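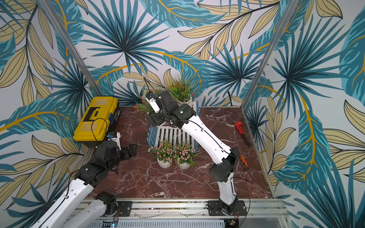 When the Puvetti rep came to our shop in Flellville, he told us the two-arm cell would "free up the team." I have worked in garden gifts and store displays long enough to ask who is getting freed, and for what. We leased one anyway. This is my review after 60 shifts of running plants through it, written mostly for other small display shops that are getting the same sales call.

## What we bought it for

Our bench dresses shelves and little plant stands for retail windows. It is dull work with a lot of reaching. Puvetti sells the cell as a way to take the reaching away: two arms on a front rail, walls on three sides, one operator outside. The lease is $588 a week with service included. I compared it with a Climemberg cell, which cost more and wanted a bigger footprint, and with the Barrios single-arm unit, which was cheaper and far too slow when we tried it.

## Setup

The brochure says one afternoon. It took us 4 days, and the fitter was there for two of them. The rail went in fine. Teaching the arms where a shelf is took the rest, and every new stand design means teaching them again. Budget for that, because the quote doesn't.
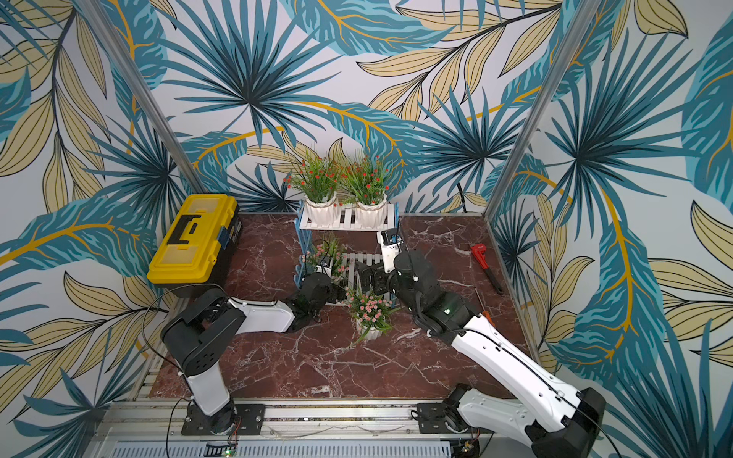

Low shelves are where I have the most complaints. A person puts a pot on the bottom tier without thinking. The cell has to think about it a great deal, and so does whoever is watching. With a two-tier stand against the back wall and both grippers down at the lower shelf, there is not much room left for the flowers, and a pot waiting out front on the floor makes one more thing to steer around. My operators learned to bring in the lower tier first and keep the front clear. That was their idea. It isn't in the manual, and I would like the credit to go where it belongs.

Top shelves are much better. Placement there is neat and I have stopped checking every one.

## What changed for the people

Four people used to share this bench. Now 2 run the cell and the other two are back in packing, at the same pay, after some discussion. I was told the new job would be "more skilled." Some of it is. Learning to spot a bad grip before it closes takes a good eye. But a lot of the shift is standing still and paying attention, and my people say they go home tired in a different way. Shoulders are better. Eyes and feet are worse.

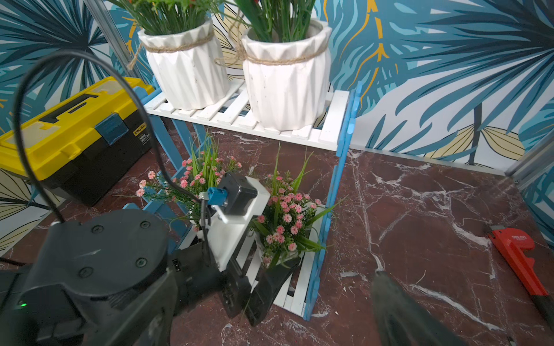
The talk has gone, too. Four people around a bench will argue about which way a plant should face, and the windows looked better for it. The cell puts a plant where it was told. If the flowers end up turned to the wall, it has done its job as far as the software is concerned, and somebody has to pause the run and fix it by hand. Puvetti's dashboard doesn't log those pauses as downtime. I log them on paper.

I also don't care for the operator scores. They switch on by default and rank one shift against another, with no allowance for harder stands. We turned them off on the first Wednesday. The option is buried under "Display settings," and an update switched them back on once.

## The good

- Steady on repeat orders, if the stand doesn't change
- Fewer sore shoulders
- Service answers the phone

## The bad

- Setup time is badly undersold
- Fussy on low shelves
- Hand fixes don't show up in its numbers
- Operator scores on by default

## Would I lease it again?

For long runs of one design, probably. For mixed work, no. If you do sign, let the people on the bench see the demo before you do, and make the rep use your own stands instead of his. Ours asked better questions than I did. Our lease comes up in December and I have asked them to vote on it.

Rating: 2 out of 5, and I'd go higher if they fixed the dashboard.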